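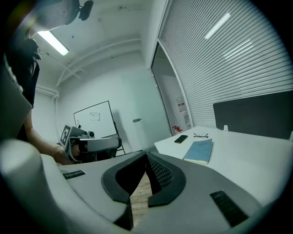
Elfriede Rothe

Chapter 4
Roads, Speed and the Law

When I first began teaching this subject, I used to start with the statutes, and I would watch a whole room of perfectly nice people quietly lose the will to listen. So we shall start with a road instead, and come to the statutes when we have some use for them.

The road I have in mind runs out of Stulum towards the old harbour at Bukport. It is straight, wide and rather dull, with warehouses on one side and a railing on the other, and on February evenings it used to draw young drivers from all over the district (my own nephew among them, I'm sorry to say). In one winter the police stopped 163 cars there. Very few of those drivers thought of themselves as racing. They were, as they told the magistrates, only keeping up with a friend.
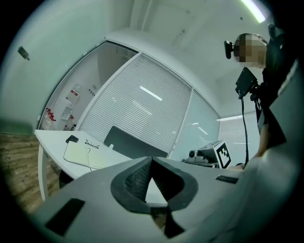
Now, the court had to decide what "keeping up" amounts to, and you will see as the chapter goes on that this is a harder question than it sounds. Must there be an agreement between the drivers? Does a glance at the traffic lights count as one? And what of the passenger, who may have cheered, or begged to be let out, or slept through the lot?

We shall take the driver first, then the passenger, and then the awkward business of evidence, where I lean heavily on Heike Hagedorn's notes on the Ledesma hearings. If you have not yet read the table of offences on page 114, do please turn back to it before you go any further, and keep a marker in the place, as we shall need it again in the very next section.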